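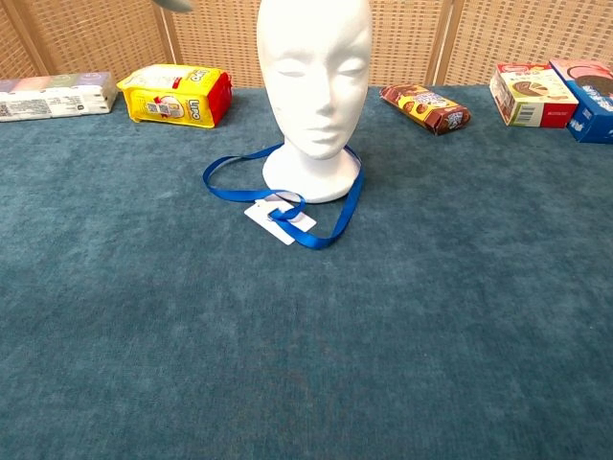

The foam head, with the blue lanyard around its base.

So I'd been drawing the letter G for three days when Sigita rolled her chair over and told me it looked like a man bending down to tie his shoe.

She was right, too! Once she'd said it I couldn't see anything else. The client was Govindasamy, a tea importer out in Nalbridge, and they wanted a logo with "an heirloom feeling" (their words, in an email sent at 4 in the morning). I'd given them a man and his shoe.

"Fix the spur," Sigita said.

"I like the spur."

"You like it because you drew it late."

I went and sulked in the kitchen, where Duván was eating crackers over the sink and reading the backs of his own business cards. We'd had 500 of them printed that March, thick gray stock, beautiful edges, and the phone number was missing a digit. He still handed them out. He'd write the last number in with a pencil and people loved it, they thought it was a concept.

"Is my G a man?" I asked him.

"Sure," he said. "Nice guy, though."

I ended up back at my desk with tracing paper, version 21 if you believe the file names, and I took the spur off. It looked naked. I put half of it back. Then I leaned the whole letter a hair to the left, which you're really not supposed to do, and the man stood up and walked out of it. I don't know how else to say it. There was just a G sitting there, kind of plump, a little pleased with itself.

I printed it and taped it to Sigita's monitor while she was on the phone with Rocío at the printer's. She looked at it the whole time she was talking about paper weights. Then she covered the receiver with her hand.

"Now do the O," she said.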